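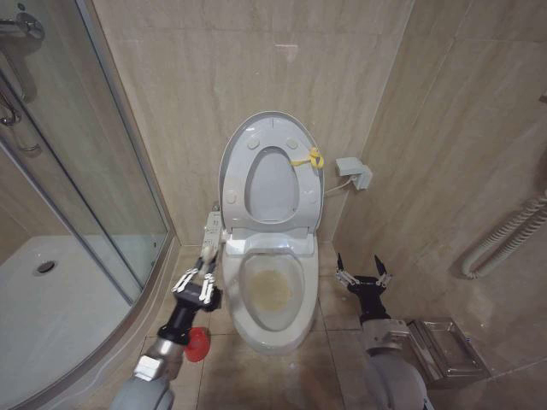

I have been meaning to write about hard water ever since we moved out to Mellen, and today the kettle finally pushed me into it. I filled it, boiled it, poured my tea, and there was a little raft of white flakes going round and round in the cup like it had paid for the ride. Our old town had soft water and I never gave it a thought in 17 years. Now I think about it whenever I pass a tap, and I look harder at other people's bathrooms too — a yellowish-brown stain in the bottom of a toilet bowl, even a nice white one with a bidet panel on the side, and I'm wondering what comes out of their pipes.

I sent off for a test kit from Drerkitz, mostly out of nosiness. Ours came back at 17 grains, and the leaflet (which I read twice, over that same cup of tea) calls anything over ten very hard. Well, that explained my hair! It explained the towels too, which had gone stiff as toast.
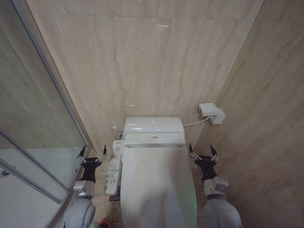
The softener is what we keep going back and forth on. The Kazemi place in town will rent us one for 13 dollars a month, and that sounds lovely until you add the bags of salt and somebody with a good back to carry them down the cellar stairs. For now I'm getting by with white vinegar, a cup in the kettle overnight and a good long soak for the shower head, and I'll decide in September when the garden is finished with me.
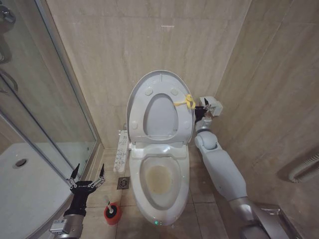
Marbled tile and a white bowl, with the lid and seat up.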